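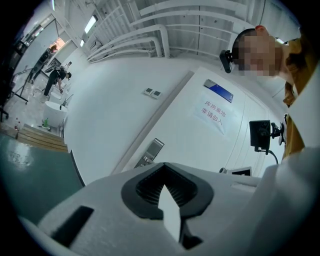
Gobnait Mac Suibhne wrote to me in January to say that a storeroom door ought to be politer than any other door in a building, since people only ever go up to it when they need something, and could I please start a page for them. She had been reading the Steltby pages (the ones with all the shop shutters) and felt that cupboards and stores had been badly neglected. Well, Gobnait, you were right, and I am only sorry it took me until the evenings got lighter to sit down and do it.

## Storeroom doors, page 10

**No. 2791. White door with a paper notice.** The red lettering reads 库房重地 非请勿入, which comes out in English as something like "Storeroom, important area – no entry without invitation". I am very fond of that "without invitation". It makes the place sound like a garden party, when what I imagine on the other side is shelves and boxes and a stepladder, as in every other storeroom I have ever been let into.

The notice is taped up directly under a blue plate with a silver edge, and I do enjoy the two of them together, the smart one and the homely one. Four characters to a line, two lines, and all of it in red. The handle is one of those long silver upright fittings with the lock plate, a good solid thing to get hold of when your other arm is full.

### A few words about notices

I have kept the store at Fusbridge for longer than I care to add up, and in that time we have had printed notices, painted notices, a laminated one that curled, and for one winter a bit of card with KNOCK on it in green felt pen. The felt pen did best of the lot! I think people read a thing more kindly when they can tell somebody made it themselves. Paper does go yellow and the corners lift, so do put up a fresh one when it gets tired, and take the old tape off first or you end up with that grey sticky border which never quite leaves.

If you are writing one of your own, make the letters bigger than feels sensible, and put it at the height of your own nose. Red is lovely for this but it fades quickly opposite a window (ask me how I know).

### Still wanted

No. 2662, the double doors at Inum, has come off the page while I look for a better copy of it. The green hatch from the Prins building will go in next to it once I have found which envelope it is in. If you have a storeroom door you are proud of, or one that makes you laugh, send it along with the wording typed out, and a translation if it needs one, as my eyes are not what they were.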